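Chapter 6
Assembly Tasks with Several Arms

Objectives
After completing this chapter you should be able to:
divide an assembly job into steps that a single arm can carry out
define a shared work area and the frames of reference used in it
write a grasp table for a part with an irregular shape
state the conditions under which one arm must hold still while another moves
record a trial so that another team can repeat it

Terms introduced in this chapter
base frame, tool frame, keep-out zone, approach point, release point, handoff, regrasp, seating error

6.1 From Pick-and-Place to Assembly

The exercises in Chapters 3 through 5 moved one part at a time from a known start point to a known end point. The part was a cube or a cylinder, the gripper closed on two parallel faces, and the trial counted as a success if the part came to rest inside a marked square. Assembly adds a second requirement. The part must arrive in a given position relative to another part, and the second part may itself be free to move. A placement that is off by a few millimeters would pass in Chapter 4. In an assembly task the same offset can leave a dowel outside its hole or push the base across the table.

The class project for this half of the course is the Westska task. It was written for student teams entering the spring round of the Riquelme Challenge and has been adapted for a teaching lab. A team is given a set of light parts, a plain tabletop, and a cell in which more than one arm can reach the work. The team must plan the order of operations, program it, and run it without touching the parts once the trial has started. Teams that complete the basic version by the end of the term may enter the open round in June.

The parts in the set differ in shape on purpose. A flat base is easy to locate and hard to grip, as its edge sits close to the table. A frame made of rods is easy to grip at many points, but each of those points gives a different orientation in the hand, and the rods may rest across other parts when the set is first laid out. A solid piece with angled faces can be held firmly on some pairs of faces and will turn in the fingers on others. The first job of the team is to find out which is which.

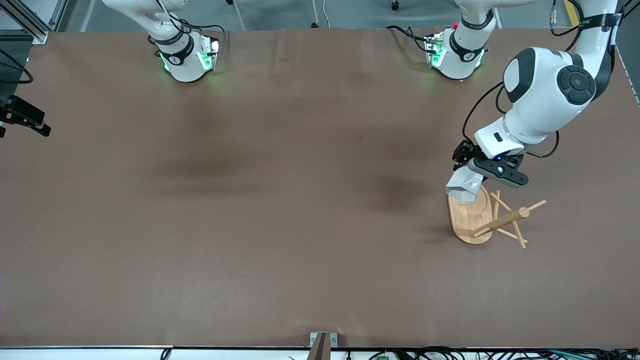 Each part therefore needs its own entry in the grasp table. An entry lists the name of the part, the two contact surfaces, the opening of the gripper before the approach, the direction of approach, and the closing force as a percent of the maximum. Begin at 5 percent for wooden parts and raise the value one step at a time. A part that slips during a lift should be tested again with a different pair of surfaces before the force is raised further. High force hides a poor grasp. It also bends thin dowels, and a bent dowel will not pass the inspection in Section 6.5.

6.2 The Shared Work Area

When one arm works alone, its base frame can serve as the frame for everything on the table. With two or more arms this is no longer convenient. Each arm measures from its own base, and a point that one controller reports will mean something else to the next. The lab uses a single table frame for all written work. Its origin is the near left corner of the tabletop, with x running to the right, y running away from the operator, and z pointing up. Coordinates in the team log must be given in this frame, in millimeters. The Sudus controller converts them to the base frame of each arm using the transforms found in Exercise 6-1.

The work area is divided into regions. A region is either private, meaning that one arm alone may enter it, or shared. Only one arm may be inside a shared region at any time. The program must request the region, wait for the request to be granted, move, leave, and then release the region. A common mistake is to release it when the gripper opens. At that moment the arm is still inside. The release belongs after the retreat move, when every joint has passed the boundary.

Cables must be included in the plan. A loop of cable on the outside of an arm extends past the shape shown in the simulator. The Stisen simulator lets the user add a margin to each link, and 75 mm is used in this course. The margin may be reduced for the wrist segment after a slow run has been observed by an instructor.

6.3 Order of Operations

Write the assembly as a list of states before writing any code. A state describes the parts and says nothing about the arms. "Frame clear of base" is a state. "Arm 2 lifts frame" is an action that leads from one state to the next. Working from states makes it easier to see which steps may be exchanged and which may not. If one part rests on another, the upper part must be cleared first, whichever arm does it.

Check Your Understanding

Why is the near left corner of the tabletop used as the origin in place of an arm base?

A team releases a shared region at the moment the gripper opens. Describe one collision that could result.

Write a grasp table entry for a round dowel lying flat on the table. Include two possible directions of approach.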